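로봇 셀에서 PC 분해·조립 작업을 돌릴 때 지키는 규칙

키베로(Kivero) 작업 표준 2장. 작성 Wulan Manurung, 2026년 8월 17일 개정

드디어 2장입니다! 1장이 비상정지와 출입 규칙이었다면 이번에는 본체를 열어 놓고 로봇과 같이 일하는 순서를 다룹니다. 제가 제일 좋아하는 부분이라 조금 길어졌어요.

시작 전 준비

전원 케이블을 뽑고 전원 버튼을 5초 이상 눌러 잔류 전하를 뺍니다. 측면 패널을 떼고 본체를 눕힌 다음, 작업대 홈에 맞춰 움직이지 않게 고정하세요. 손목 스트랩은 패널을 떼기 전에 찹니다.

케이블 다발은 드라이브 케이지 쪽으로 모읍니다. 팔이 내려오는 경로에 선이 한 가닥이라도 걸치면 그 회차는 시작하지 않습니다.
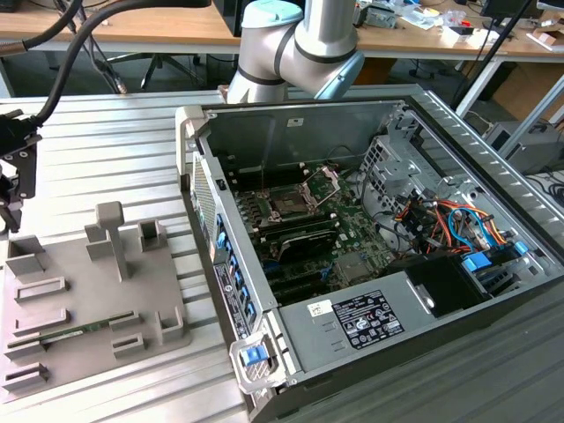
소켓 고정 브래킷을 연 뒤에는 핀 쪽으로 손가락도 공구도 가져가지 않습니다. 접근 속도는 티칭 펜던트에서 초당 47mm로 제한해 두세요. 답답해 보여도 이 속도에서 위치 오차를 눈으로 잡아낼 수 있고, 익숙해지면 꽤 재미있습니다!

부품 거치대 쓰는 법

1. 메모리는 긴 슬롯에, CPU는 사각 홈에 놓습니다. 작업대 맨바닥에 내려놓는 것은 금지입니다.
2. 메모리의 금색 접점은 만지지 말고 양 끝을 잡습니다.
3. 거치대 원점은 회차마다 다시 잡습니다. 3월 점검 기록 209회분을 보면 어긋난 파지의 상당수가 이 단계를 건너뛴 날에 몰려 있었습니다.
4. 팔이 두 대일 때는 한 대씩 본체 위로 들어갑니다. 대기하는 팔은 케이스 윤곽 밖에 둡니다.

4번은 꼭 소프트웨어 간섭 영역으로도 설정하세요. 눈으로만 지키는 규칙은 오후가 되면 느슨해지더라고요.
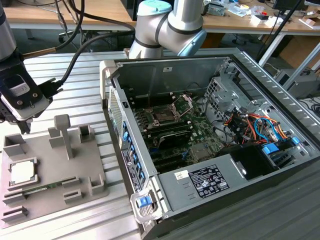
Yusri Tarigan은 간섭 영역만으로는 부족하다며, 사람이 거치대에 손을 넣을 때는 두 팔 모두 서보를 꺼야 한다는 의견을 보내왔습니다. 일시정지 상태에서는 다른 쪽 프로그램이 신호를 받고 다시 움직일 수 있다는 지적입니다. 정말 좋은 의견이라 바로 넣었습니다.

5. 거치대에 손을 넣기 전 두 팔의 서보를 끄고 펜던트 표시를 확인합니다.

마무리

소켓이 비어 있으면 보호 덮개를 씌우고, 거치대에 남은 부품을 회차 기록과 대조합니다. 그리퍼 패드는 96회차마다 교체합니다. 3장 초안은 Anong Wattanapong이 쓰고 있으니 나사 체결 토크에 관한 질문은 그쪽으로 보내 주세요.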